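Forum Wohnen & Renovieren > Böden > Estrich, Sichtbeton, Spachtel

Thema: Geschliffener Estrich im Wohnraum – nach einem Winter immer noch verliebt

kellerkind_83
Hallo zusammen,
im Herbst hatte ich hier ja gefragt, ob man einen alten Zementestrich überhaupt schleifen kann oder ob das nur mit frischem Material geht. Kurzfassung: Man kann! Wir haben in der ehemaligen Werkstatt in Geltholm das alte Linoleum rausgerissen, den Kleber abgefräst und dann in mehreren Gängen geschliffen, angefangen mit 40er Körnung, dann 200, zum Schluss noch die feinen Pads. Danach verdichtet und geölt. Ich laufe seitdem nur noch mit gesenktem Kopf durchs Haus, weil ich so gern draufschaue :-) 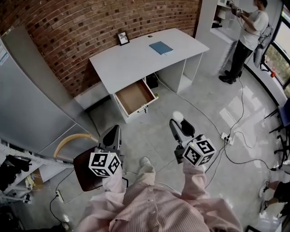
Die größte Überraschung war für mich der Farbton. Auf der Musterplatte von Venden sah das Öl fast anthrazit aus, und ich hatte richtig Bammel, dass es am Ende wie in einer Tiefgarage wirkt. Auf der Fläche kommt es viel freundlicher rüber, und mit rotem Backstein dahinter wird so ein helles Grau sogar richtig warm, finde ich. Ein weißer Schreibtisch davor und fertig, mehr braucht die Wand gar nicht. Beim nächsten Raum (Flur, ab Mai) würde ich nur die Randstreifen früher schleifen, das war mit der kleinen Maschine eine elende Kriecherei.

fugenfee
Oh wie schön!! Der Ton ist ein Traum. Welches Öl von Venden war das, das normale oder das mit Wachsanteil? Und habt ihr die Risse vorher verharzt?

kellerkind_83
@fugenfee: das normale, zweimal dünn aufgetragen und nach zwanzig Minuten den Überstand abgenommen. Risse ja, verharzt und verklammert, zwei sieht man noch als feine Linie. Mag ich inzwischen.

Parkettpeter
Ich gieße mal etwas Wasser ins Öl. Optisch top, keine Frage. Aber geölter Estrich in Wohnräumen? Ein Glas Rotwein oder eine halbe Zitrone, und du hast den Fleck für immer drin. Bei mir in der Küche kam deshalb Punetti drauf, 2K-Versiegelung matt, 342 Euro fürs Gebinde. Teuer, aber ich wische drüber und gut ist.

fugenfee
Peter, das sieht dann aber auch nach Versiegelung aus. Bei meiner Schwester ist die nach drei Jahren vor der Terrassentür verkratzt, und partiell ausbessern ging nicht. Öl kannst du an der Stelle einfach nacharbeiten.

Parkettpeter
Kratzer gibt es, wenn man keine Sauberlaufmatte hat. Und "einfach nacharbeiten" habe ich schon oft gelesen, meistens von Leuten, die es noch nicht gemacht haben. Die Ränder vom Nachölen siehst du im Streiflicht.

kellerkind_83
Zitrone habe ich auf einem Reststück getestet, fünf Minuten, matter Fleck. Da hat Peter recht. Für die Küche würde ich auch noch mal überlegen. Kaffee ging dagegen komplett weg, sogar nach einer Nacht.

moertelmax
Sehr gelungen, Glückwunsch! Frage zur Maschine: geliehen oder gekauft? Ich habe ein Angebot für eine Yammine mit drei Scheiben, 300 Euro fürs Wochenende, ohne Diamanten. Kommt mir happig vor.

kellerkind_83
Geliehen, war ähnlich teuer. Die Diamanten wurden bei uns nach Verschleiß abgerechnet, frag da unbedingt vorher nach! Und hol sie am Samstag gleich morgens ab, wir haben den halben ersten Tag mit Starkstrom und dem passenden Sauger vertrödelt.

moertelmax
Starkstrom, guter Punkt. Muss ich vom Herd legen. Danke!

fugenfee
Und bitte FFP3 tragen, auch mit Sauger. Kellerkind, stellst du den Flur dann auch ein? Bin gespannt, ob die beiden Flächen farblich zusammenpassen.

kellerkind_83
Klar, mache ich. Der Estrich im Flur ist jünger und hat mehr Kiesel drin, das wird bestimmt gesprenkelter. Freu mich schon drauf!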